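Club arm keeps dropping the cable on the basket task

danai_p
Second year running the arm at our robotics club, and we have the fall meet in September. The task is to pick up a thin white cable and put it in the basket. We got 9 out of 19 tries on Wednesday. Most of the misses are the cable sliding out on the way over. Is this a grip problem or a speed problem?

nattawut_w
Need to see how you're holding it. Are you grabbing the end or the middle?

danai_p
Near one end. The rest hangs off to the side.

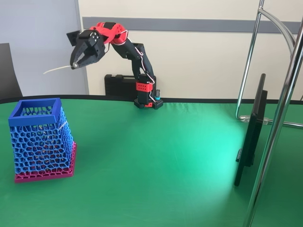

Cable in the fingers, basket on the left.

nattawut_w
Then it's grip. Those fingers taper to almost nothing at the tip. Put heat shrink over them and close a bit harder.

filippos3625
I disagree. We did heat shrink last year and the cable stuck to it, so it wouldn't let go over the basket. I'd slow the swing first. A loose end like that whips when the elbow moves fast.

nattawut_w
Sticking depends on what you buy. Ours let go fine.

ximenab
Try both, but one at a time or you won't know which one helped. Also check the wires along the arm. Ours pulled tight at full reach and the wrist turned a little — took us two meetings to find it.

danai_p
OK. What move time are you all using? Ours is 800 ms from pickup to over the basket.

filippos3625
That's fast for cable. Double it and run the 19 again before you touch the fingers.

danai_p
Will do at the next meeting and post the numbers.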